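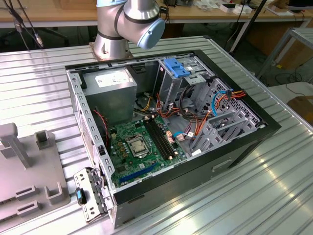
Momport-Lauf

Der Momport-Lauf ist ein Ultramarathon ohne Startgeld und ohne offizielle Zeitnahme, der jedes Jahr im Januar auf Feld- und Waldwegen ausgetragen wird. Er zählt zu den Einladungsläufen, bei denen die Teilnehmer ihre Verpflegung selbst mitbringen und ihre Runden selbst notieren.

Geschichte

Der Lauf geht auf Joris Bosman und Minttu Tikkanen zurück, die zunächst nur eine lange Trainingseinheit mit Bekannten planten. Zur ersten Austragung kamen 15 Läufer. Später wurde das Feld auf Wunsch der Grundeigentümer begrenzt. Die Anmeldung erfolgt seitdem formlos bei den Gründern.

Strecke

Gelaufen wird auf einem Rundkurs mit Start und Ziel am Hof Guzmán. Die Gesamtlänge ist nicht vorgeschrieben; als Ultra gewertet wird jede Strecke oberhalb der Marathondistanz. Auf jeder Runde sind zwei Anstiege zu bewältigen, der längere führt durch einen Hohlweg, der bei Tauwetter stark verschlammt. Über die gesamte Veranstaltung kommen gute Läufer auf etwa 500 Höhenmeter. Kopflampen sind beim Start um sechs Uhr Pflicht.

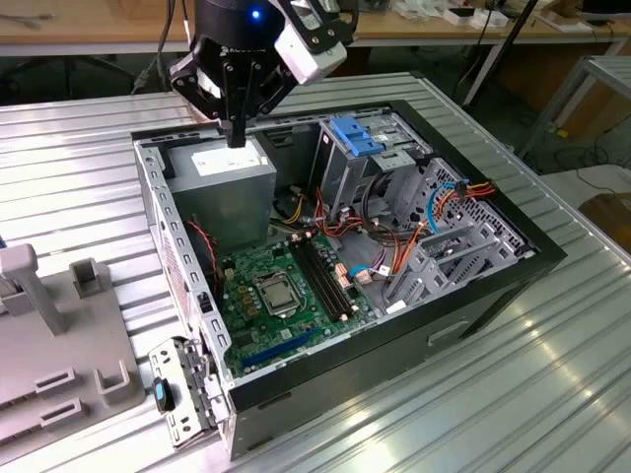 Geöffneter Desktop-Computer mit grüner Hauptplatine

Ergebnisse

Eine amtliche Bestenliste besteht nicht. Die Rundenzettel werden nach dem Lauf eingesammelt und in einer Tabelle veröffentlicht, die Kumaresan Subramaniam führt. Als schnellster Läufer auf der Marathondistanz ist dort Ognjen Matić verzeichnet, die meisten Runden an einem Tag lief Rok Nikolaidis. Abgebrochene Läufe werden mit der erreichten Rundenzahl aufgenommen.

Siehe auch

Einladungslauf
Landschaftslauf
Ultramarathon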